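Managing Lubricants and Small-Container Supplies in Shared Workshops
Speaker notes, Cendholm Technical Services Forum
28 September 2024

Slide 1. Opening

Good morning, and thank you to the Forum for the invitation. I am speaking on behalf of the Facilities Standards Office at the Rullance Institute. The subject is the oils, greases, waxes and cleaning fluids that every shared workshop holds in small amounts. Large drums are covered well by existing rules. The small bottle and the small tin are covered poorly, and they are the part of the stock that moves from bench to bench.

(Pause here if people are still coming in. Handouts are on the side table.)

Slide 2. Where we started

Rullance operates workshops at two sites, Drarby and Reddy Street. Until last December each site kept its own supply list, and the two lists did not use the same names for the same products. One site filed a light machine oil under its supplier, the other under the machine it was bought for. When the lists were merged, the result ran to 567 entries. Many of these were duplicates, and a fair number were products that no current machine requires.

Note to speaker: do not read out the table on this slide. Point to the first and last rows only.

Slide 3. What the review asked

The review was limited to containers holding 100 milliliters or less. For each one, staff recorded the product name, the date of opening, the storage place and the person responsible for reordering. The date of opening was the field most often left blank. Staff told us that they knew the purchase date from the invoice and had assumed this was enough. For shelf life it is not, as many products keep well while sealed and change once air reaches them.

Slide 4. Decanting

Decanting is the practice of filling a small container from a larger one. It is useful and we have not banned it. Our position is that a decanted product must carry the full name of the contents, the hazard wording from the original label and the date on which it was filled. A short name or a set of initials is not accepted, even in a room with one regular user. 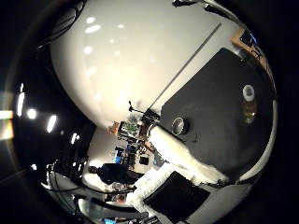
Small containers on a dark work surface: a round metallic one and a clear bottle with a white cap.

Containers of this size take a label badly. There are three methods in use at our sites. A wrap label works on bottles with straight sides. A tie-on tag works on almost anything, although tags collect oil and need replacing. A numbered tray, with the full details printed on the tray itself, is the method we recommend for benches where the same products are in use every day. The tray must go back to the cabinet with its contents.

Slide 5. Storage

Flammable products go back to the rated cabinet at the end of each session. Products that are not flammable may stay on an open shelf below eye level, inside a tray that can hold a spill. Food and drink containers are never used for workshop products, whether or not they have been washed and relabeled. This rule has no exceptions and was the only one adopted at both sites without debate.

Slide 6. Disposal

Opened products are reviewed every 6 months. Anything past its working life is sent out through the hazardous waste contract – it does not go into the sink or the general trash. Drarby has a locked bin for this purpose near the loading door. Reddy Street shares a bin with the print room, and a separate one has been requested in the next budget.

(If asked about cost: the disposal charge is by weight, including the container. Figures can be sent after the session.)

Slide 7. Points still open

The first is training for evening users, who do not always meet a member of staff when they sign in. The second is whether the merged list should be open to outside partners. Our legal office is reading the supplier terms and has not yet replied.

Slide 8. Questions

The label templates and the tray layout are in the handout. Member organizations may copy both without asking permission. Please use the microphone for questions, as the session is being recorded for members at other sites.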